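»Ein Bild muss bei Tageslicht geprüft werden«

Gespräch mit der Restauratorin der Sammlung Disteck

Die Sammlung Disteck besitzt 300 Gemälde, fast alle aus der Zeit vor 1900, darunter viele Bauernstuben, Waschküchen und Marktszenen. Lange hingen sie dicht an dicht im Treppenhaus. Seit November werden sie nach und nach gereinigt und neu gerahmt. Die Restauratorin leitet die Arbeiten und möchte ihren Namen nicht gedruckt sehen. »Es geht um die Bilder«, sagt sie.

Angefangen hat sie mit den kleinen Formaten. »Die kleinen Genrebilder hingen über dem Ofen und haben am meisten Ruß abbekommen. Bei einer Küchenszene war der Hintergrund fast schwarz. Nach der Firnisabnahme kam ein Fenster zum Vorschein, mit einem Streifen Garten dahinter.« Im alten Inventar stand das Bild als »Nachtstück«. Der Eintrag ist inzwischen geändert.

Den Firnis nimmt sie mit Wattestäbchen ab, Feld für Feld. An guten Tagen schafft sie eine Fläche von 20 Zentimetern im Quadrat. Gearbeitet wird vormittags am Nordfenster, ab 15 Uhr wird nur noch dokumentiert. »Unter Lampenlicht sehen alle Brauntöne gleich aus, da übersieht man alte Retuschen.« 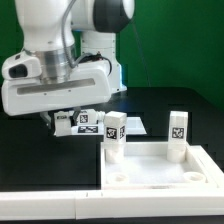 Rahmen und Rückseiten

Die Rahmen gehen an die Werkstatt Wudoletti, die auf Stuck und Blattgold spezialisiert ist. Nicht jeder wird neu vergoldet. »Wenn die Fassung alt ist und hält, bleibt sie, auch mit Fehlstellen. Ein glänzender Rahmen erschlägt so ein leises Bild.«

Genauso wichtig sind ihr die Rückseiten. Auf vielen kleben Zettel des Kunsthandels Bakilana, über den ein großer Teil der Sammlung erworben wurde. Die Nummern darauf passen zu einem Kassenbuch, das im Archiv liegt. »Damit haben wir für etliche Werke zum ersten Mal einen Kaufpreis. Eines hat 200 Mark gekostet, das war für eine Wäscherin am Zuber nicht wenig.«

Ob die Maler das Leben auf dem Land beschönigt haben? Die Restauratorin überlegt. »Natürlich. Die Schürzen sind sauberer, als sie es waren. Aber die Hände sind oft sehr genau gemalt, mit Rissen und dicken Gelenken.«

Die ersten gereinigten Bilder gehen als Leihgabe in die Galerie Clerkness. Gehängt wird dort einreihig, auf grauer Wand.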